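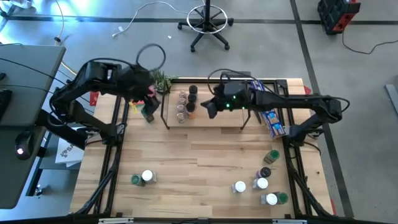

Setting Up the Two-Arm Table for Jar Sorting

These instructions apply to members of the Vandari shared workshop who have completed the introductory session on the two-arm table. The task is to move spice jars from the tabletop to the raised shelf and arrange them in columns by lid color.

1. Inspect the rails. Confirm that every bracket on the aluminum frame is tight and that the clamps are secure. A loose rail will shift the base of an arm and void the calibration.

2. Route the cables. Each arm requires enough slack to reach the shelf from its own side. Lift the elbow joint by hand to its highest point and check that the cable loop does not catch.

3. Home both arms with power limited. Start the left arm first. Wait for the gripper lights to turn green before starting the right.

4. Record the shelf positions. Lower the open gripper over each position and save it at two heights: one for approach and one for release. The release height should leave the jar 3 mm above the wood.

5. Set the grip. Close slowly on a jar by the glass, never by the lid. Begin with a grip value of 154 and raise it in small steps until the jar no longer slips. Values up to 683 are permitted for glass.

6. Assign the sides. Only one arm may be over the shelf at a time. The second arm must wait outside the rail line until the first reports clear.

7. Run at quarter speed. Keep one hand at the stop button for the full first pass. Jars that tip are to be set upright by hand only after both arms have been stopped.

Save the finished program under your own name and log your hours on the Grurnov sheet.

Comments

Dace Kütt
Is the grip value the same for the older left gripper?

Kirsten Laxdal
Yes, but start it at 154 again after any change of finger pads.

Grímur Egilsson
Step 6 saved me a jar of paprika. Thank you.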